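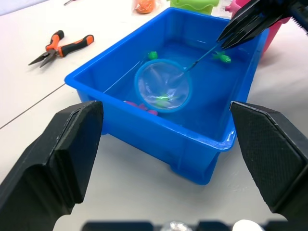
Training a two-arm robot to use a hand net: how we label the hidden part

By Rhiannon Penry
Jul 8, 2022

This tutorial explains how to prepare demonstrations for a task where the robot holds a small net and must catch toys from a bin. We worked on it in the Gelline group for most of the spring. The arms are a normal pair with parallel grippers, and every arm has a small camera at the wrist. The software for recording and labeling is our own, with the name Moges. The policy that we train is called Arik. You can follow the steps with other software, because the important part is the labels and the order of work.

I suppose that you already have teleoperation working and that you can train a simple imitation policy. If you cannot do this yet, please begin with our older page about pick and place, listed at the end.

What the problem is

A net is an unpleasant tool for a camera. The mesh is translucent, so a toy under it does not disappear, but its color and its outline change. In our bin, a bright green toy under the mesh becomes blurred and more yellowish. A policy trained in the plain way learns what a green toy looks like in the open, and then it meets the same toy under the net and does not know what to do with it. Many times our robot put the net nicely over a toy, stopped, lifted the net with nothing in it, and went to look for another toy.

We first thought that more data would repair this. We recorded 212 demonstrations and the behavior was almost the same. With plain training, Arik succeeded in 58 of 100 trials. When I looked through the failures one after another, most of them began at the moment when the toy was already under the mesh.

The idea of the method is simple. We label the short periods when a toy is seen through the net, we cut them out as clips, and we show them to the policy more often during training. We call these clips "covered clips".

Step 1. Prepare the bin and the table

Use a bin with one strong color and an open top. A blue one is good with green and pink toys, but a blue net handle in a blue bin is more difficult to see, and you should decide if you want this difficulty. We wanted it.

Put a few toys on the floor of the bin. Some should lie close to the walls. If all toys are in the middle, the demonstrations will be easy and the policy will never learn to bring the net along a wall.

Do not clean the table too well. We leave other things around the bin, such as pliers and plastic containers, and between recordings we move them. In our first set the table was always the same, and the policy became confused when a person left a screwdriver beside the bin.

Turn the bin a little between demonstrations. A bin which is always parallel to the table edge gives you a policy which only knows that one angle.

Step 2. Choose which arm holds the net

One arm holds the net by the far end of the handle. The other arm stays on the near side of the bin, with open fingers, and its wrist camera looks down into the bin. I will call them the net arm and the watching arm.

Take the handle near its end. If the gripper holds it closer to the hoop, the fingers will touch the rim of the bin when the net goes down, and they will also cover a large part of the picture. Even with a good grasp, the fingers of the net arm hide something. You must accept this and change the side from which the arm comes in different sessions.

The watching arm should not be completely still. Ask the operator to move it slowly during the demonstration, a few centimeters only. We kept it fixed in the beginning, and the policy used the position of the rim in the picture as a kind of ruler. After someone pushed the table, nothing worked until we recorded again.

Step 3. Record the demonstrations

Every demonstration should have the same four parts:

1. The net goes into the bin, tilted.
2. The hoop comes down over a toy or beside it.
3. The net turns and slides until the toy is inside.
4. The net goes up and over the rim.

The operator should pause for a short moment between part 2 and part 3. It felt unnatural for our operators, and I had to remind them often. The pause makes labeling much easier.

Keep the recordings where the toy escapes. If the operator tries again and catches it, this is a valuable demonstration. If the operator gives up, mark it as failed and put it in another folder. Do not delete it, you will want it in Step 6.

Step 4. Label the covered clips

Open a recording in Moges and look at the video from the watching arm. Find the first frame where some part of a toy is seen through the mesh, and mark it as the start. The end is the last such frame before the net leaves the floor of the bin.

There are some cases where two people will label in different ways, so we wrote rules:

- If the toy is behind the hoop itself and no part of it is behind the mesh, it is not covered.
- If the toy is hidden by a gripper and you only know from the earlier frames that it is under the net, it is covered. Mark it also with the flag "blocked".
- If a toy is hidden by the near wall of the bin, it is not covered. This happens often with toys close to the camera, where only the upper parts are seen over the rim.
- Folds in the mesh can catch the light and look like a pale object. Go back some frames before you decide.

It is tiring work. I advise to label in short sessions and to let a second person check one recording from every ten. From our recordings we obtained 1295 covered clips, and this number includes the repeated tries inside one demonstration.

Step 5. Train with the clips

Train in the usual way first, until the loss becomes flat. Then continue the training with mixed batches, where one half comes from complete demonstrations and the other half comes from covered clips. Lower the learning rate when you start this second phase. We used one fifth of the first value.

Do not begin with the mixed batches from zero. We tried it, and the policy learned to turn the net very well but it was poor at bringing the net to the bin.

The color changes that you use for augmentation should be small. With strong color changes, the difference between an open toy and a covered toy is lost, and you have done Step 4 for nothing. Changes of brightness are fine.

Step 6. Test it

Run 100 trials with the same starting positions for both policies. Draw the positions on paper before you begin, so that you do not help your favorite one. For every failure write down in which of the four parts it happened. One total number is not enough to see what the clips are doing.

In our tests the failures in part 3 became fewer, and the empty lifting that I described before is now rare. Part 4 did not improve. The robot still touches the rim with the hoop when it goes out, and sometimes the toy falls back. I think this needs force information and the camera cannot help much. Also, all our tests were made with one net. A darker or thicker mesh may need new clips, we have not measured it yet.

Then take the failed recordings from Step 3 and let the policy predict actions on them. If it predicts lifting while the toy is beside the net, you need more clips with the flag "blocked".

The setup files for the bin positions are kept at our Purnisdale site, and I can send them if you write to me.

Comments (4)

tomasz_k
Thanks, very clear. Did you try masking the hoop in the image so the net looks the same every time? We do that with a sieve and it helped a bit.

Rhiannon Penry
We tried it for two days only. The mask was not stable when the fingers passed in front of the handle, so I stopped. With a sieve it is maybe easier because the shape is stiff.

lowgainlarry
The pause between parts 2 and 3 worries me. Doesn't the policy just learn to hang there forever? Ours did with a spatula.

Rhiannon Penry
Yes, it can happen. Cut the pause to a few frames after the labeling is finished, and before training. I should have written this in Step 4, thank you.

Related

Pick and place with two wrist cameras, from the beginning
How we write labeling rules that two people can follow
Moges: importing old recordings
Grasping thin handles without slipping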